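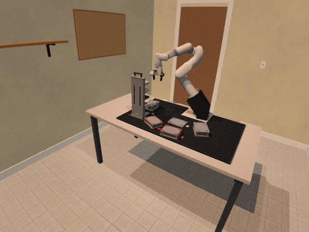

Tall gray rack, black mat, white arm.

OK, it's Tuesday night, the kitchen smells like rye, and I finally want to talk about my sourdough crackers. Thread! 1/

I've been keeping a rye starter going since last November and for months I only made bread with it. Good bread! But every feeding left me with a jar of extra, and I was getting tired of pancakes. 2/

Crackers are the answer. They are so easy and so crunchy and they use up 300 grams of discard in one go. I can't believe how long I bought the boxed kind. 3/

My base: 300 grams of rye discard straight from the fridge, a good glug of olive oil, a big pinch of salt, and enough whole wheat flour to make it feel like soft clay. I go by feel here. If it sticks to your palm, add a spoonful more flour. 4/

Then let it sit. I used to skip this and the dough kept springing back under the rolling pin and I'd get mad at it. An hour on the counter and it rolls out like a dream. 5/
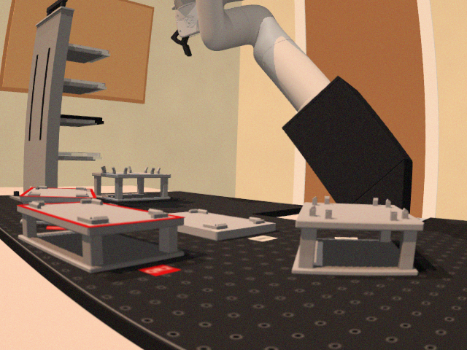
Roll it THIN. Thinner than you think, then a bit more. I do it right on the parchment so I never have to move it - just slide the whole sheet onto the pan. Brush with oil, scatter your seeds, press them in with the pin. 6/

Seeds! My favorite part! I get a mix from Nandero, the little bulk shop by the bus station, with caraway and flax and sesame in it. Caraway is the one I'd fight for. If you hate caraway, try nigella, or just flaky salt and black pepper. 7/

Score before baking. A pizza wheel is perfect for this. Squares are sensible, but I like long skinny strips because they stand up in a glass and look fancy next to a bowl of dip. 8/

Oven at 350. I check after 10 minutes and turn the pan, and then I start watching the edges. The outside ones always brown first, so I snap those off and put the middle back in. Total time is around 25 for me, but my oven runs cool and yours has its own ideas. 9/

If they come out bendy, don't panic. Turn the oven off, crack the door open and leave them in there till it cools down. I've rescued 5 batches that way, including one I had fully given up on and was about to feed to the birds. 10/

Toppings report from this week: smoked trout and dill (yes), plain butter (YES), the sharp cheese from the Flevholm market (dangerous, I ate half the wedge standing at the counter), peanut butter (weirdly great with the caraway?). 11/

They keep in a tin for a week or so. I say that like I know. Mine have never made it past Friday. 12/

Oh, and somebody asked about spelt. Yes, it works! It's sweeter and more fragile, so roll it a touch thicker. I haven't tried all rye with no wheat at all yet, that's next - if you've done it, please tell me how much water you used. 13/

Going to go feed the jar now. Send me your cracker pictures, especially the ugly ones. 14/14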